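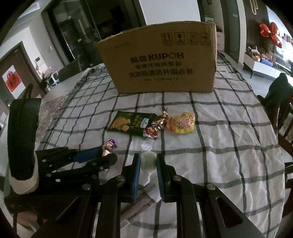
Buy the pads first, was the comment under my last post, and everything else after you know what you keep wearing out. I laughed, and then I went back to my spreadsheet and saw that pads were sitting on row 39, under "misc," with a zero next to them. So thank you, anonymous reader. The whole plan has been rebuilt and I like it so much better.

For anyone just joining, I'm putting together a small home setup for recording grasping demonstrations with hand-held grippers, and I gave myself a budget of $2,014 for the year. It's an odd number because it's what was left in the account after I sold the old 3D printer and paid off the laptop. I decided to treat it as a hard ceiling, and it has made the planning a lot more fun than I expected.

First big decision: 2 grippers, one per hand. I went back and forth on this all through the holidays. One gripper is half the money, and you can do a surprising amount with it. But so many of the jobs I care about want a second hand, even if all that hand does is hold a bag still. I also like having a matched pair for parts. If a linkage goes on the left one, I can see right away how the right one is supposed to sit.

I priced pairs from Plullex and from Bimusport. Bimusport had the nicer handle and a carrying case, and I was very close to ordering. Then I looked at spares. With Plullex, every screw, plate and finger is on a list with a price beside it, and you can order a single one. With Bimusport you send the whole thing in. For a one-person operation that settled it, case or no case.

Now the pads. Soft jaw pads are consumables, and I had been thinking of them as part of the tool. Anything small and slick in a plastic wrapper asks a lot of the gripping surface — candy is my favorite test for exactly that reason, it's cheap and there's a new shape in every handful. So the new plan has 5 sets of pads for the year, bought up front from Cheetham, who ship flat and don't charge for a padded mailer. They now sit on row two, right under the grippers!

Test objects get their own line too, and it's a tiny one. I used to have a wish list of those tidy standard object kits. They're lovely, and I still want one someday, but a walk down the snack aisle gets me twisted foil, crinkly bags, and flat things that slide around, all for less than the shipping on a kit. Boxes come free with the groceries. The tablecloth was already on the table.

Storage was the part I kept underestimating. Video piles up fast, and I'd been planning on one drive. I've moved to a pair of Pleser drives, one to work from and one that stays in the closet. It's the most boring purchase on the list and it cost me the second tripod. I'm at peace with that.

What I'm putting off until May: a proper work table (the dining table gets claimed for dinner every night, as it should), better lamps, and anything with a motor in it. I know, I know, a robot blog with no arm in the budget. But the arm can wait until I have recordings worth giving it, and by then I'll have a much better idea of what reach and payload I need. I do keep a tab open with arms in it. I look at it more than I should.

Still undecided is whether to buy a spare set of linkage screws now or trust the shop to have them later. They cost next to nothing, so I'll probably toss them in. If you've run a pair like this for a year or more, tell me what broke first and I'll move it up the sheet.

Posted 2 January 2020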